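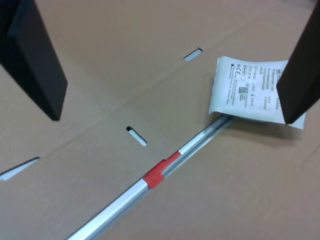 Chapter 3. Rules for the Shared Work Cell

3.1 Why good practice begins at the table

Many students open a safety standard and expect to read first about speed and force. These matter, and we come to them in section 3.4. But a cell that handles medical supplies must also be set up so that every person who walks up to it understands the same thing. A sterile pouch is thin and it can curl. If the grip is badly placed, the packet may be damaged, and a damaged packet must not go back into stock. The rule in this book is therefore simple: the written procedure names the item, the place where it is picked and the place where it is put down.

The Tullgate procedure, which we use through this chapter, has 43 clauses. Only three of them speak about the arm itself. The rest deal with the surface, the containers, the cables and the records. New readers often find this strange, but after a month of daily work they usually agree with the proportion.

Clause 7 asks that each kind of supply has its own bin and that the bins stand within reach of the arm. Face masks are kept in a neat stack, apart from tubes and boxes. Clause 8 asks the operator to look at the path of the cable before each start - also after a short break. Clause 9 says that bins are changed only when the arm is stopped.

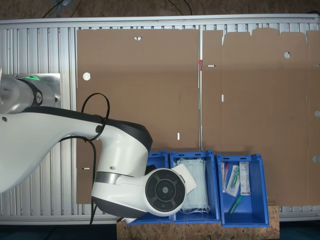
Karabo Mabaso objects that clause 9 is too strict for a small site, and that a reduced speed would be enough while a bin is exchanged. The objection is fair, and the Vornberg edition of the procedure did allow it. We keep the stricter reading here, as beginners cannot yet judge which movement comes next. Exercise 3.1 returns to this question and asks you to write clause 9 again in your own words.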